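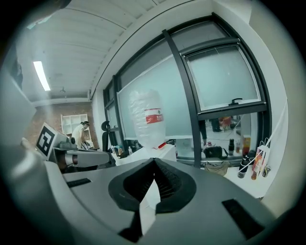 Responding to a Dropped or Slipping Object During Hand-Held Gripper Sessions

Applies to: all operators and session leads in the Midum manipulation lab
Procedure owner: Glenys Furnival
Last revised: 24th January

Purpose

This page explains what to do when an object slips in the jaws of a hand-held gripper or falls from them. It was rewritten after an incident in which a full bottle slid out during a lift, struck the edge of a desk and spilled near a power strip. No one was hurt. The review found that the operator had felt the bottle move on two earlier lifts and had simply squeezed harder each time. The steps below are meant to stop a session at the first slip.

Bottles in film or loose wrapping account for most of the reports we receive. The wrapping can move against the bottle while the finger pads hold the wrapping firmly, so the grip feels sound until the weight shifts. Treat any wrapped container as a slip risk.

Before you begin

You will need a dry lint-free cloth, the pad gauge, a spare set of finger pads and the session log. Confirm that the session lead knows you are carrying out a check. If a robot arm is mounted nearby, ask the lead to put it in the hold state and wait for a spoken confirmation before you reach into its work area.

Step 1. Stop and lower the object

Say "slip" clearly so that others in the room can hear. Lower the object to the nearest stable surface with the gripper still closed. Do not try to catch a falling object with your free hand, and do not tighten the grip in mid-air. If the object has already fallen, step back and look for liquid on the floor before you move your feet again.

Step 2. Make the area safe

If liquid has spilled, switch off power at the wall for any equipment within reach of it. Leave the equipment off until the session lead has inspected it. Move chairs and bags out of the walking path. Broken glass is to be collected with the pan and brush, never by hand.

Step 3. Record the fault before changing anything

End the recording and mark it as faulted. Do not delete it. Note the object, how full it was, whether it was wrapped, and where the jaws were holding it. Kenza Kamel reviews faulted recordings and needs the original file.

Step 4. Inspect the finger pads

Open the jaws fully and set the trigger lock. Wipe both pads with the dry cloth. Solvent wipes leave the surface slick and must not be used. Check for shine, cuts, lifted corners and bits of film stuck to the surface. Place the pad gauge against each contact face. If either pad fails, replace both. A worn pad paired with a new one will pull the object to one side.

Pads are due for replacement after 1,000 grasps, whatever their appearance. The jaw linkage goes to Raimonds Jankauskaitė for service at 2,000.

Step 5. Check the jaw travel

Release the lock and close the jaws slowly on nothing. The movement should be even - any catch or click means that the linkage may be damaged. Attach a red tag to the gripper and take it out of use. Operators are not permitted to open the housing.

Step 6. Test and resume

Grasp the empty test bottle low over a padded surface, raise it a hand's width and hold it still. Repeat with the filled test bottle. If both lifts are steady, sign the log and tell the session lead that you are ready. The lead, and only the lead, releases the arm from hold.

If the slip happens again

A second slip with the same object ends its use for that session. Set it aside, write its number in the log and continue with a different object. A second slip with a different object points to the gripper, which must be tagged as described in Step 5.

Reporting

Spills, injuries and any contact between a dropped object and a robot arm must be reported to Glenys Furnival before the end of the shift. Questions about replacement pads should be sent to Heino Jaunzems.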